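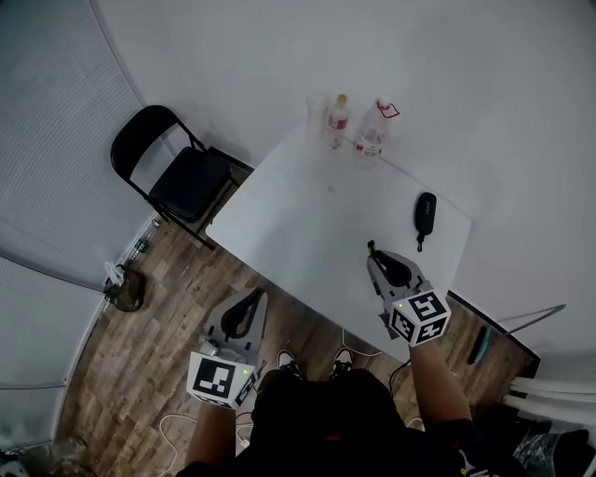
Gallery: The Corner Room at Sturkolcombe

The corner room is the smallest of the rooms on our floor at Sturkolcombe. It was a storage room until last March, when the shelves came out and the walls were painted white. Lina Atallah and Ruba Rawashdeh chose the furniture and did the moving themselves. The total came to 698, including paint.

The table. White, rectangular, set diagonally across the corner. Set square to the wall it blocked the door, so it was turned and has stayed that way. The top picks up marks easily, and there is a small gray one near the middle.

The bottles. Three of them, standing in a row on the far end of the table, by the wall. One has a gold-colored cap, and the largest has a red loop handle on its cap. The clear one on the left is easy to miss against the white.

The black case. Oval, with a zipper and a short strap. It looks like the kind made for eyeglasses. Anything left in this room goes to Ruba's desk after 5 days.

The chair. A black folding chair with thin metal legs, kept against the wall next to the table. It came from Mosby, the old meeting room. We had 20 of them there – most went to the Hakim building.

The floor. Wood-grain laminate, the same as in the hallway. Please watch the cables near the table when you come in. Lina has asked for a cable cover and it is on order.

The room can be booked for up to two hours at a time. Write your name on the sheet by the door and fold the chair when you leave. Keys are with Lina.

Page updated 20th February. Next gallery: the Olura kitchen.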